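# About Mancuso

Mancuso is a small company that finds out why other people's robots dropped things. That is the whole business. We have tried writing it up with more dignity for the brochure, and it always comes back to dropping things.

We were founded by Érica Assunção and Heiðrún Zoëga, who met while working on a sorting line for a packaging firm and spent most of one May staring at the same jammed wrist joint. Érica does the mechanical side. Heiðrún does software and logs, and answers the phone in a tone that has been described to us as "calming" and, once, as "like being told by a pilot."

## How we started (badly)

Before we were experts in failure we were participants in it. Our first product was called Flisunus, a parallel gripper with soft-faced fingers that was going to pick up anything you might find in a house or a shop. We built it, we liked it, and we sold 5 of them.

Then came what we still call the Clodberg incident, after the customer's pilot site, where a Flisunus was stocking a display of sun hats. At 4:48 in the afternoon it closed on a hat, reported a good grip, lifted, swung to the shelf and let go of nothing at all. The hat was still on the table. The gripper reported success. It then went back and did this 72 more times, very smoothly, and sent a cheerful summary at the end of the shift.

The customer took this well. What they took less well was attempt number 74, when the fingers did get hold of something, only it was the display stand. The stand came up, the arm kept its planned path, and the stand's base hit the safety fence hard enough to bend a panel. No one was inside the fence. Someone had been, ten minutes earlier, straightening the hats.

That last part is why this company exists in its present form. We stopped shipping Flisunus the next morning, asked for all of them back, and wrote a report on ourselves. It ran to 48 pages and wasn't flattering. In short:

- The grip check looked at motor current and trusted it. A stiff finger joint draws current too.
- The fingers lost friction as their faces wore, and our inspection schedule for the faces was "when Érica remembers."
- Nothing in the software asked whether the weight in the hand matched the weight of a hat.
- The arm had a collision limit. We had raised it during a demo and left it there.

The last item was Heiðrún's. She would like it known that she signed for it, and that she has since become unbearable on the subject of demo settings.

## What we do now

We sent the report to the customer, who sent it to a supplier, who called to ask if we could write one about *their* gripper. So now we do that. A company has a machine that drops, crushes, misses or grabs the wrong thing, and we work through the same pick by hand and by robot until the fault shows up again on our bench. Floppy things and spindly things get the most time, being the ones that fooled us.

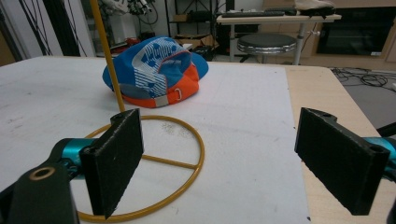

*Cap and stand at the bench, with the fingers open.*

Our test software is called Vorever, named for how long the first version took to run. It holds 247 failed picks, each with a cause written in plain words. "Slipped" isn't a cause. "Slipped, pad worn smooth on the inside corner" is one. Clients sometimes find this picky, until the second time they need to look something up.

Any report we write comes with a safety page at the front. It says what the machine could have hit, how hard, and who might have been standing there. We put it first because in our own report it was on page 31, and that told us something about ourselves.

## Working with us

Send us the gripper, the thing it dropped, and the logs. Please don't clean anything first – the dirt is often the best witness. Please don't tighten anything either. If somebody has already tightened something, tell us who and how much. We won't be cross.

We don't sell grippers anymore. One Flisunus is bolted above the office door with its power cable cut off, and visitors are welcome to pull on its fingers. The left one still sticks.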